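Haltlow: Planning and Perception Stack for Two-Arm Garment Sorting

Release notes and usage, revised May 15, 2018

Purpose

Haltlow is the software layer that runs the two-arm tidying cell at the Drusano laboratory. It covers grasp proposal on piled fabric, arm scheduling and the operator console. It does not include motor firmware, which is maintained in the Korkach repository under its own licence.

Grasp proposal

The proposal node reads the wrist camera and returns ranked grasp points with an approach angle for each. Ribbed and matte fabrics generally yield stable candidates. Glossy or satin-like fabrics return fewer, and long straps are frequently labelled as separate items. Users should review the strap_merge parameter before working with a mixed heap.
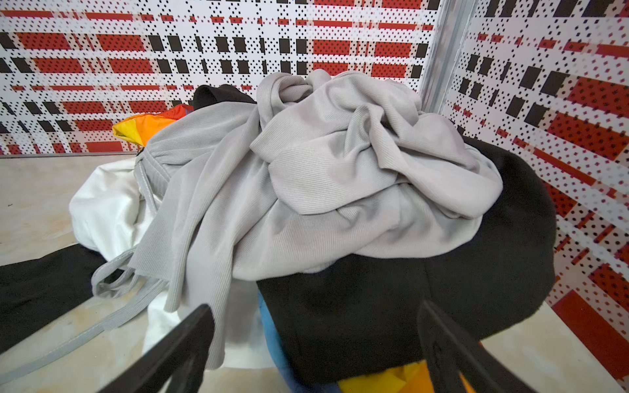

Photo: Drusano laboratory, wrist camera. Reproduced under the terms of the project licence.

Candidates that fall within the wall margin are discarded by default. The patterned wall panels are masked using a stored colour model – this model must be rebuilt if the lighting in the cell is changed.

Arm scheduling

The scheduler treats the 2 arms as separate resources with a shared reservation map. An arm must hold the reservation for a region before its gripper enters it. While one arm is working in a heap, the other may be assigned small items elsewhere on the floor, provided that its elbow path remains clear.
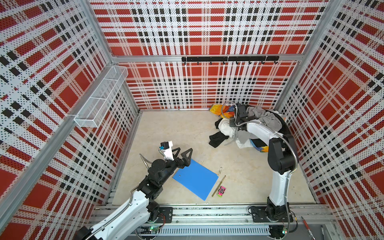
Reservations are released once the gripper has cleared the region or after a timeout of 19 seconds, whichever occurs first. A timeout is logged as a fault and both arms are held until an operator acknowledges it at the console.

Lift and separation

After a grasp is closed, the lift routine raises the load in 5 stages and requests a new segmentation at each stage. If more than one garment is detected in the load, the planner selects either a shake or a partial lower, according to the separation policy in use.

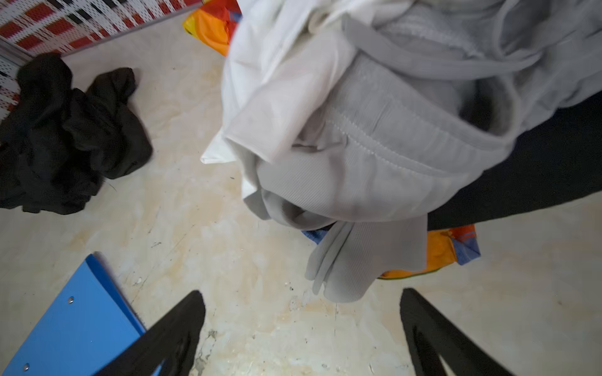

Trailing sleeves and legs are the most common cause of a rejected transfer. The clearance check models hanging fabric as a simple vertical column, and therefore underestimates swing during fast moves. Operators are advised to keep transfer speed at the default value.

Known issues

Dark garments lying against one another may be merged into a single mask.
Thin transparent items are often missed by the floor detector.
The console does not yet display the reservation map at full resolution. A correction is scheduled for August.

Citation and contact

Published work making use of this software should cite the Daher technical report supplied in the docs folder. Defects should be filed through the issue tracker, with the scheduler log attached.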